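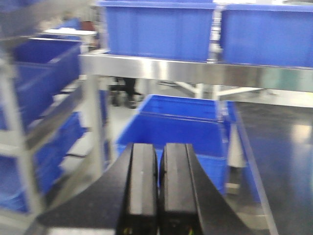
Small-parts storage is the part of a workshop or stockroom in which items too small, too numerous or too irregular to be shelved on their own are held in containers. The container, and not the item, becomes the unit that is placed, labeled, moved and counted. Most of the decisions treated in this chapter follow from that substitution. An open-topped plastic bin with ribbed sides and a lip around the rim, such as the blue one on the dark work surface, is the commonest container of this class, and bins of the same blue stand on the steel rail above it. The arrangement has two levels: a storage level, on the shelving, and a working level, on the surface below. The distance between the two levels, the number of times a bin crosses it in a shift, and the state in which the bin returns are the main subjects of Sections 4.2 through 4.5.

Chapter 4
Open Bins and Bin Shelving

4.1 Scope and terms

The chapter deals with rigid open bins used on light shelving and on benches. Closed totes, drawers and bulk containers are treated in Chapter 6. Lifting equipment is outside the scope of the book.

The following terms are used throughout.

Bin: a rigid container, open at the top, that can be carried by one person when full.

Rim: the upper edge of the bin, including any lip that is turned outward from the wall.

Rib: a raised strip molded into a wall to make it stiffer without making it thicker.

Face: the side of the bin turned toward the person picking from it. On a bin with four equal walls the face is set by the label alone.

Post: an upright member of the shelving frame.

Rail: a horizontal member on which bins rest or against which they are stopped.

Station: a work surface together with all the bins that can be reached from it without a step.

Some suppliers use "box" and "tray" for what is here called a bin. The reader should check the wall height given in the catalog before assuming that two names refer to different goods.

4.2 Why bins are ribbed and lipped

A flat plastic wall bows outward under load. The bowing is greatest near the middle of the upper edge, where the wall has no corner or floor to hold it. Two features limit it. Ribs resist bending along their own length, so vertical ribs stiffen the wall between floor and rim. The lip resists bending along the length of the rim. A bin with ribs and no lip will keep its shape near the floor and spread at the top; a bin with a lip and no ribs tends to bulge at half height.

The lip also serves as a handhold, and on stacking types it locates the bin above. These uses are in conflict to some degree. A wide lip is easy to grip but takes up shelf width, and the loss is repeated for every bin in the row. On the Plurnby station described at the end of the chapter, a change to a narrower lip allowed one more bin on each level.

Ribs on an inner wall collect dust and very small parts. Where washers or pins are stored, a smooth inner wall is to be preferred even at the cost of some stiffness.

4.3 Load on the rail

The load on a shelf level is the sum of the loads of the full bins, not of the bins as they are usually found. Stockrooms are often planned from a survey of typical contents, and the shelving is then overloaded after the first large delivery. The planner should work from the heaviest item that could reasonably be put in each bin, filled to the rim.

Bins resting on rails bear on a narrow strip of the floor instead of the whole of it. Over months the floor may take a permanent sag between supports. The sag does no harm to the contents, but a bin with a sagged floor rocks when set on a flat bench, and parts can be lost over the rim. Bins should be turned over and checked against a flat surface at each yearly count — in most of the stockrooms studied, this falls in December.

4.4 Color

Color may be used to mark the bin's contents, its owner, its status, or nothing. The last case is the most common. Where every bin at a station is the same color, the label carries all of the information, and a bin returned to the wrong place will not be noticed until the label is read.

A single color has advantages in purchasing. The Ivik stockroom, with 4,000 bins in service, keeps 300 spares of one color; an earlier scheme with several colors was given up when the spares of each color ran out at different times.

Exercise 4.1 asks the reader to draw up a replacement rule for a station of 69 bins, of which 10 are withdrawn each year.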